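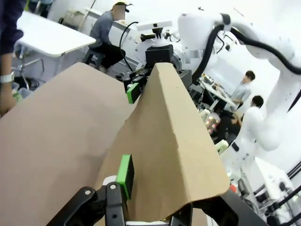 Figure 3. Cardboard folded along a crease.

4.2 What people keep

The survey did not set out to be a study of cardboard. We asked 41 households to keep a diary of every item they meant to throw away and then didn't, expecting a rich record of old chargers and unworn shoes. What we got was boxes. Of the 365 entries in the final set, more concerned boxes than any other kind of object, and several diarists wrote about little else.

The reasons given were rarely wrong on their face. A box might be needed for a return, a move, or a cat. Diarists were also good at ranking their boxes, and the ranking had little to do with size. A stiff box with sharp creases (see Figure 3 for the material in question) was "a good box" and went to the top of the closet. A box that had gone soft at the corners was "still okay" and went to the garage, where it was joined by others of its kind. The category of bad box appears in our data once, and the diarist kept it anyway.

Return windows explain less than we had hoped. In 19 households the oldest box on hand had outlived the product it came with. One diarist had kept the carton from a Duvetti comforter through two changes of address, each time packing it, empty, inside a larger carton. Asked in the October interview whether she planned to return the comforter, she said she had given it to her sister.

Kravets (our second coder, and the only one of us with a clean garage) proposed splitting the entries into "storage" and "hope." The terms did not survive review, but the split did. Storage boxes had something in them. Hope boxes were flat, stacked behind a door, and described in the future tense. Betancur coded the same entries without seeing the first set of codes and disagreed mostly over boxes that contained other boxes, a problem we settled by giving them their own code and not discussing it further.

Flattening deserves a note of its own. Diarists tended to treat it as halfway to the recycling bin, and felt some relief once it was done. The relief seems to have been enough for most of them. Flattened boxes stayed in the house longer than standing ones, perhaps on account of taking up so little room while they waited. We return to this point in Section 5, where the same pattern shows up with paper bags.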